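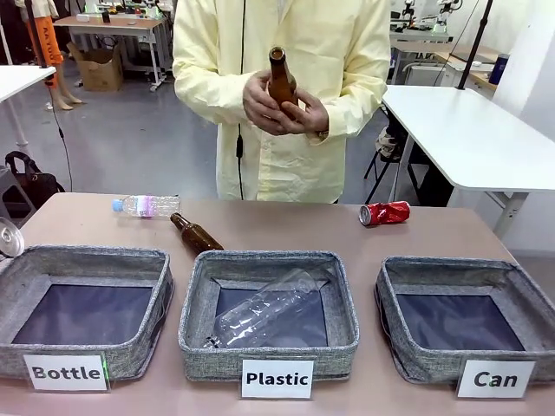

If all the robot ever sees is people who already know the answer, what exactly is it learning from them? A reader of the draft card asked that, and went on to say that sorting by hand on camera "teaches the camera operator more than the arm." We have left the question at the top because the rest of this file doesn't fully answer it.

# Doson sorting demos

Recordings of people sorting drink containers into labeled bins, plus recordings of the same job done by remote control on a Cliltitz arm. Put together at the Bajpai workshop. The license is in `LICENSE`. Please read the "Known problems" section before you train anything.

## What's in it

| Part | Episodes | Source |
|---|---|---|
| `hand/` | 581 | person at the table, bare hands, fixed camera |
| `remote/` | 346 | Cliltitz arm driven through Wedon |

The two parts share the table, the bins and the card labels. They don't share a camera position, and the object mix is different too. Treat them as two datasets that happen to live in one folder.

## The task

Loose containers lie on the table. Three gray fabric bins stand along the front edge, with cards reading "Bottle", "Plastic" and "Can". Each container has to end up in the right bin.

The rule we gave demonstrators:

- glass goes in Bottle
- anything plastic goes in Plastic, including plastic bottles
- drink cans go in Can, crushed or whole

Yes, a plastic water bottle is a bottle. The cards were printed before anyone thought hard about it, and by the time the complaint came up there were too many episodes with those cards in view. If your model reads text, it will meet a clear plastic bottle and a card that says "Bottle" and may well draw the sensible conclusion. We count that as wrong. You might not want to.

The bin order, from the camera's left to right, is Bottle, Plastic, Can. It is the same in every episode of both parts. See below.

## Hand demos

The claim for this kind of data is that it's cheap and natural. It is cheap. On natural, we have doubts.

Demonstrators were asked to work at a normal pace and one object at a time. People don't sort trash one object at a time. They also slowed down for the camera and held things up in plain view before putting them away, often with both hands on something that one hand could manage. A glass bottle raised upright at chest height makes lovely footage. It's also a grasp that a single arm with a single gripper can't copy, and whatever converts hand poses to gripper poses will have to make something up.

Each episode has:

- `video.mp4`
- `hands.npz`, estimated wrist and fingertip positions
- `events.json`, pick and release times with object class
- `note.txt`, sometimes empty

The wrist and fingertip positions come from video alone. No gloves, no markers. They drift when one hand covers the other and they jump when a loose sleeve falls over the wrist. We ran a smoothing pass and then removed it, as it hid the jumps without fixing them. Check the `conf` column and throw out what you don't trust.

## Remote demos

The operator drives the arm through Wedon, version pinned in `remote/VERSIONS`. Joint angles, gripper width and the operator's commands are all logged, so at least these numbers are real measurements.

What they measure is partly the operator's patience. The command lag shows up as a pause above each object, and every policy we have trained on this part has learned the pause. It waits over a can as if thinking. It isn't thinking. Visitors find it charming and we'd like it gone.

Failed grasps are kept and marked `retry: true`. Don't filter them all out. An arm that has never seen a miss has no idea what to do after one.

## What we tried

One baseline, trained on both parts, then run on the arm in two settings.

- Usual bin order: 20 trials, one object each. It looked good enough that we nearly wrote a cheerful paragraph.
- Two outer bins swapped, cards swapped with them: the arm went to the old places. It paid no attention to the cards that we could detect.

So the baseline learned three positions in space and some link between shape and position. You could get that with a much shorter script and no demonstrations at all. We aren't publishing a success rate for the usual order, as the number would get quoted without the sentence before this one.

A second run, trained on `hand/` alone, never got a glass bottle off the table. The reach was fine. The grip closed on the neck, at whatever angle the converter had guessed, and slid.

## Known problems

1. **Fixed bin order.** The big one. If you only use the usual layout for testing, you're testing memory.
2. **The word on the Bottle card.** Covered above. Relabeling in `events.json` is easy. Changing the cards in the video isn't.
3. **Busy background.** Hand demos were shot with the rest of the workshop behind the table: benches, cables, other equipment. Things move between sessions. Cropping to the table helps and we suggest it.
4. **Faces.** The hand camera is aimed low and heads fall outside the picture. We haven't checked every second of every clip. If you find a face, open an issue and we'll pull the file.
5. **Clean objects.** Containers were rinsed and emptied before use. Real ones are sticky and half full, and weigh accordingly.
6. **Missing event times.** In 9 hand episodes the release time is blank. They're listed in `hand/blank_release.txt`.
7. **Clear plastic.** Depth estimates on transparent bottles are poor under our lights. The ribbed kind is worse than the smooth kind.

## What it might be good for

Testing hand-pose estimators on two-handed grasps. Studying how people behave when told to demonstrate something. Pretraining, maybe, if you have your own demos with shuffled bins to put on top.

We'd be wary of using it alone to claim that a robot can sort recycling. We tried to claim it ourselves in an early draft and couldn't make the paragraph stand up.

## Loading

```
python tools/load.py --part hand --crop table
python tools/load.py --part remote --keep-retries
```

`--crop table` is off by default for old configs. Turn it on.

## Changes

- Added `conf` to `hands.npz`.
- Dropped smoothing.
- Renamed class `bottle` to `glass` in `events.json`. The cards still say what they say.
- Shuffled-bin session planned for April, remote part first. No promise on the hand part.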